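From: Vanadside workshop
To: Lotcombe arm users list
Date: 11/8/24
Subject: Re: Tool tip drifting after a swap

Endora bench wrote:
> We take the shaft off for cleaning and when it goes back on, the tip
> is never quite where it was. Do you redo the whole calibration each
> time, or is there a quicker way?

We had the very same thing all through September and it drove me up the wall! I was redoing the full calibration after every swap, which ate most of a morning. In the end it was the clamp collar. If you flip the lever over while the shaft is still hanging a bit crooked, it grips it crooked, and there's your drift.

So now I open the lever, push the shaft right up until it stops, give it a small twist both ways and only then close it. After that I bring the tip down slowly next to one of the blocks on the board and compare the height with the number taped to our controller (492 on ours, yours will differ - don't copy it). If it's within 2 of that I leave well alone and get on with the day.

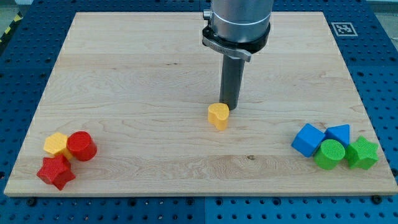 Abdella asks whether the marker needs checking as well, having once spent two days chasing a fault in the arm when the marker had simply been knocked.

Good point, and yes, I do look at it, though only if the height comes out fine and the sideways position doesn't. Ours sits off the corner of the board and catches the odd sleeve. Wipe the inside of the collar too while it's open - a dry cloth will do, no oil please. Let me know how you get on, and what your number comes out at.

Vanadside workshop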